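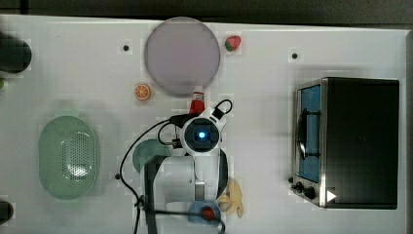 Bench rules FAQ: tabletop arm cells

Applies to all the tabletop arm benches at Stakinari. Last tidied up in July. If something here clashes with the sheet on the wall by the door, the sheet wins, tell us and we'll fix this page.

Who is allowed to run the arm?

Anyone with the Horus sign-off. That's the short course, 2 hours, then a supervised go. Visitors can watch from behind the line. Visitors can't hold the stop button "just for a minute".

What speed?

60 mm per second for anything new. Means new task, new object, new gripper fingers, new person. Up to 200 once it has run clean 9 times in a row. Change something, back to 60. Yes even if you only moved the plate.

Do I need a stop button if I'm only doing a dry run?

Yes. Within reach of your hand, not on the shelf behind you. Test it before the first move of the day and write it in the log. No tick in the log, no run.

What can go on the table?

Light stuff. Toy food, plastic bowls, baskets, plates. No glass, no knives, nothing full of liquid. Larger props (ovens, cases and so on) are fine as long as they don't tip when you push them with one finger at the top. Unplug anything with a mains lead. Laptops, phones and mugs live elsewhere.

Do props have to be in the same place each time?

Depends on the task. For repeat tests, yes, use the layout card. For mixed layouts put them where you like but keep them inside the reach map. If a thing hangs over the table edge it's coming off the table at some point.

And cables?

Worst offender on every check we do. Leave enough slack for the full wrist turn, then walk the joints through by hand or at crawl speed and watch the loop. It musn't snag on a prop or get under the arm. Clips every joint if you can. No tape on the joints themselves, it leaves glue and we spend ages getting it off. 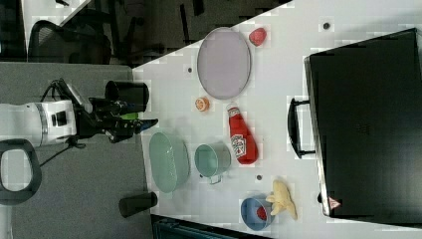
Same goes for anything hanging below the arm. Check the low side too, people look at the top loop and forget the rest. If a cable looks rubbed, stop, tag it, swap it. Don't finish the batch first.

Where do chairs go?

Pushed back, out of reach of the arm at full stretch. Nobody sits in the marked zone while the drives are on. Bags under the desk by the window please. Coats too.

Can I reach in to pick up something it dropped?

Pause isn't enough. Stop, wait for the arm to settle, then reach in. Two people at the bench: the one reaching in holds the stop button. We had a near miss on this one, almost a bruised wrist, so it does get checked.

Who sets the grip force?

Pletum gives a default in the settings file. Leave it alone for hard props. Soft ones go lower, see the table in the Gazi notes. Never raise it to fix a bad grasp, move the grasp point instead.

Does the risk assessment cover my task?

If it's pick, place, push, open or close with listed props, yes. Anything with heat, blades, water or a person handing things over needs its own sheet. One page is fine. Send it in before you book the bench, not after.

How do I leave the bench?

Arm parked, drives off, props back in the crate, log signed. Wipe the table down if there's marks. Broken props in the red tub, not back in the crate, they just come round again.

Something went wrong, do I report it?

Yes, same day. Small things as well. Bumps, odd noises, arm going somewhere it shouldn't. The form takes a few minutes and you wont get in trouble for filling it in.

COMMENTS (4)

benchrat
Is the 9 clean runs per person or per task? Two of us share a booking and we each did half.

Page editor
Per task, so shared is fine. Both names in the log though.

K.
The Gazi notes link goes to the old version, grip table is missing the sponge.

wobblyjoint
Could we get more cable clips at the far benches. Been using the same three since spring and one's cracked.

We use cookies to keep this site working and to see which pages get read. Accept all | Only the needed ones | Read our cookie policy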